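# Why Toys Get Sorted

Sorting means putting things into groups. Each group follows a rule, and the rule is called a *property*. Colour is a property. So are shape, size and texture.

## Choosing a property

Some properties are easy to check by looking. Others need touch. A ball and a block can be the same colour, but a ball rolls and a block has flat faces.

One object can belong to more than one group. A purple spiky ball fits with:

- purple things
- spiky things
- round things

This is why a sorter picks one property first and keeps to it until every object has a place. Changing the rule halfway gives mixed groups.

## Hard and soft

Cloth has no fixed shape. It folds, crumples and spreads over whatever is next to it. A block keeps its shape wherever it is put. When cloth and hard toys share a bin, the cloth is usually taken out first - small toys can sit underneath it.

## Containers

A shallow bin has low sides, so most of what it holds can be seen from above. A box with a hole in the top hides more. The hole also works as a size test: an object wider than the hole will not go in.
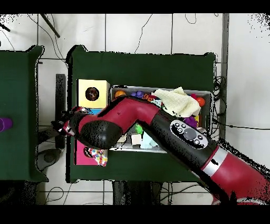

## Try it at home

1. Put a mixed set of toys in a shallow bin.
2. Sort them by colour. Write down the groups.
3. Put everything back and sort again by texture.
4. Compare the 2 lists. Circle any toy that changed neighbours.

*Boychuk Science Pages for Young Readers*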